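Home | Products | Where to Buy | Newsroom | Careers | Contact

Filed under: Company News, Workplace Refreshments

Predia Would Like a Word About Your Drinks Fridge

LUKANO, 8 Sep 2022 – Predia, the office refreshment company, today launched Alva, a restocking service for workplaces whose glass-door refrigerator began life as a perk and has since become a cold closet.

Alva covers the whole chore. A Predia stocker arrives with a bin, pulls forward whatever is hiding at the back, fills in behind it and gives every drink its own lane. Cans stay with cans. Labels face the door. The half-finished iced tea with a Post-it on it is moved to the bottom shelf, where it may be claimed until Friday.

The company spent March looking into 48 office refrigerators and logging what it found, a job for which there was no shortage of adjectives and very few takers. Of the 1,766 drinks recorded, 400 were standing in the wrong lane. Four had been in residence longer than the office manager.

"People will spend a whole afternoon arguing over which sparkling water to order," said Ashwin Panicker of Predia. "Then it comes in and somebody wedges it sideways behind the cola, and that's the last anyone sees of it until we move the fridge."

Each Alva customer gets a shelf plan drawn up for its own refrigerator. Tall bottles go where they can stand up. Slim cans get the narrow lanes. Slow sellers are given a month to improve and are then replaced, a policy Predia stresses applies only to beverages.

Visits are weekly or twice weekly, before ten in the morning. Drinks are billed as stocked. Customers may keep their current suppliers, and may go on buying that one ginger thing if they feel they must – the plan will find room for it.

Alva is open to offices in Lukano now, with Hukton to follow once the company has hired enough people who are willing to kneel.

Bookings and sample shelf plans: ask for the Alva desk at Predia.

© 2022 Predia. All rights reserved. | Press contact | Back to top

1 comment
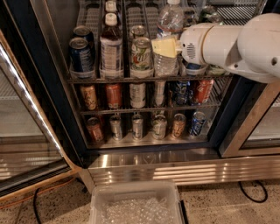

Marguerite: Lanes are fine until the tall bottles come in a wider size, and then you lose two rows of cans to fit one of water. Does the shelf plan get redrawn when that happens, or do we wait for the next visit? We're in Hukton, so I suppose we wait either way.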